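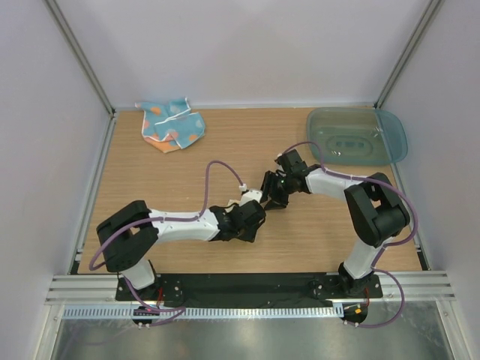

Spotted cloth back left, teal tub back right.

Home Rides Routes Kit Contact

Nallholm saddlebag: a long-ish review after a wet winter

Print this page | E-mail to a friend

I've had the Nallholm on the bike since January and I keep getting asked about it at café stops, so I'm writing it all down and next time I can just send people a link. It's a traditional transverse saddlebag, the sort that sits across the back of the saddle and makes you look like you're off to deliver a ham. I love it, mostly. There are a couple of things I'd change and one thing that drives me up the wall.

Before this I was using a McKinnon seat pack, one of those long pointy roll-top ones. Lovely and light, but it wagged. Every time I got out of the saddle on a climb I could feel it going left, right, left, right, like a dog that's heard the biscuit tin. I tightened it, repacked it with the heavy stuff at the front, put an extra strap round the seatpost, and it still wagged. It was also hopeless if you wanted something from the bottom in a hurry, because the whole lot had to come out on the verge first.

So, the Nallholm. It weighs 571 grams on my kitchen scales with all its straps, which will make the weight watchers wince, and I paid £140 for it, which made me wince. For that you get a proper stiff bag with a big flap, two side pockets and leather straps that were like planks for the first fortnight. They've softened up nicely now. I did the buckles with cold fingers at a control in Praltside, in sleet, and said some words I won't repeat, but by the spring it was easy enough.

Fitting it took me most of an evening. The instructions are a single sheet with a drawing that could be anybody's saddle. You thread the two top straps through the loops on the saddle and the third one goes round the seatpost, and if your saddle hasn't got loops you'll need some sort of bracket, so do check before you order! Mine has loops but they're narrow, and I had to coax the leather through with a tyre lever. Once it's on, though, it stays on. It sits up square and doesn't sway at all unless I've been daft with the loading.

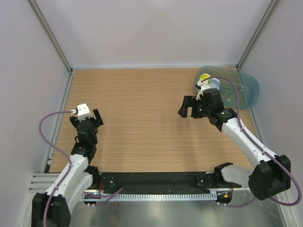 What goes in the bag matters more than the bag, and it took me a few rides to get the packing right. Waterproof on top, always. Then the spare layer, then food I'm not going to want before lunch, with the tubes and the multitool in the left pocket and anything sticky in the right. I lay everything out the night before and I need clear space in the middle of the table for it, a stretch of bare light wood like the one in the photo, with a bin in the back right corner to sweep the old gel wrappers into. If the table's cluttered I forget something, and it's usually the lock. The Nallholm swallows all of it with room for a loaf on the way home, and the flap has enough spare length that you can overstuff it and still get both buckles done up.

The first decent test was the Drunwood loop, 100 kilometres of lanes with a nasty gravelly bit by the reservoir. It rained from the car park to the first café and then it thought about stopping and then it didn't. The main compartment stayed dry. The side pockets didn't, quite – there was a damp patch at the bottom of the right-hand one and my emergency flapjack had gone to porridge. I've put a sandwich bag in each since then and had no trouble. On the gravel I could hear the tools chattering a bit but the bag itself never moved, and I'd honestly forgotten it was there by the time we'd got to the top of the long drag.

Now for the thing that drives me up the wall. The light loop. It's stitched on the back of the flap, so when the bag's full the loop points up at the sky and when it's half empty the loop points down at the mudguard. There's exactly one amount of luggage that gets your rear light facing the driver behind you, and I've found it perhaps twice. I've given up and moved the light to the seatstay. On a bag at this price somebody should have sorted that out.

A smaller grumble: tyre clearance. I ride a smallish frame, and with a full load the bottom of the bag comes down close to the back mudguard. It doesn't rub, but on a really small frame I think it would, and you'd want a support of some kind. Also the black leather has left a faint mark on the back of my lighter shorts. That may wear off with time. The shorts are past saving anyway.

Would I go back to the McKinnon? For a summer weekend with only a bivvy and a toothbrush, maybe, as it's a good deal lighter and it does tuck in out of the wind. For everything else it's living in the cupboard. The Nallholm is nicer to use at the roadside, you can get at your jacket in seconds without taking the whole thing apart, and it holds its shape when it's empty so you can drop your gloves in with one hand.

I'm giving it 4 out of 5, with the missing one entirely down to that light loop. If you're buying, go for the green. The black shows every splash of mud from the lanes out past Praltside and I'm forever wiping mine down.

Print this page | E-mail to a friend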